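Robots, rain and a very long corridor

Quick one before bed because if I don't write this up tonight I never will. Went to the Ostix open day with Gillum from work. Doors at 10, we got there at twenty past, soaked, both of us having trusted the same weather app.

First thing: parking. Don't. There's a field, it's a mile off, and the shuttle is one minibus driven by a man who stops to chat. Get the train.

Right. Robots.

Main hall was the big stuff. Two arms behind a fence stacking crates, very fast, very loud, kids loved it. I gave it five minutes. You've seen one palletiser etc. A screen over the top had a running total for the day, 1,046 crates when we walked past, and a small boy next to me was reading every new number out loud to his grandad. He was still there when we came back from the loo.

Then the Dilley stand, which was meant to be a sorting line for apples and was a sorting line with its lid off and two people looking into it. Sympathy. We came back twice and it was still apart. They were giving away the apples though so I had one.

The bit I'd come for was the handheld gripper session. Small group, sign up on the door, 158 names on the sheet by lunchtime apparently so we'd done well to get on the early one. Run by Américo Pacheco, who talks at about the speed I type and swears mildly when things slip. Liked him a lot.

The idea, for anyone who hasn't been following my earlier posts: no robot arm in the room at all. You hold the gripper yourself, by the handle, camera on it, and you do the job. Pick up, put down, pick up again. The recordings get used later to teach an arm the same moves. He said their aim was 2,000 recordings of just table jobs before they so much as switch an arm on. Gillum asked if you get bored. "Yes," said Américo, and moved on.

Things I scribbled down, in no order:

- go slower than you want to. Slower than that.
- fingers either side of the thing before you even think about closing
- soft fingers bend round whatever they're holding, so you don't need to squash it
- don't tidy the table first!! He was firm on this. Real tables have rubbish on them. A robot that only ever learned on a bare worktop is going to be useless in my kitchen
- change the height you come in from. I kept doing the same approach every time, got told off, fair

My go was fine. It's heavier on the wrist than it looks and your brain keeps wanting to use your other hand. I kept wanting to steady things with my left. Gillum turned out to be annoyingly good at it and has mentioned it several times since.
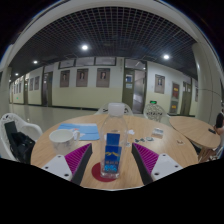
Lining up on the water bottle, pink fingers either side. Mug and bits left on the table as instructed.

I asked about see-through stuff because I remember reading that cameras hate it. Américo said yes, clear plastic is a pain, a label helps, and full and empty ones feel like completely different objects once you've got hold. Then someone behind me asked whether it could do the washing up and we lost ten minutes to that.

Lunch was a cheese roll, £5, no comment.

Afternoon talk was by Halilović, the warehouse software lot. I'll be honest I drifted. Slides with arrows on. There was one good bit on what happens when a robot drops something and how long it takes a person to notice, and I wish they'd done the whole half hour on that. Seats were murder as well.

Gripes: not enough signs, the map had the halls the wrong way round, and the handheld session should of been twice as long. Twenty minutes each and half of that is getting your grip right. Also more tea please.

Would I go again, yes, they're talking about another one in June and I've put my name down for the longer workshop. Gillum says he's coming too, if he can have first go.

My notes on the wrist strap question (thanks to whoever emailed) will have to wait for teh next post, I left the notebook in Gillum's car.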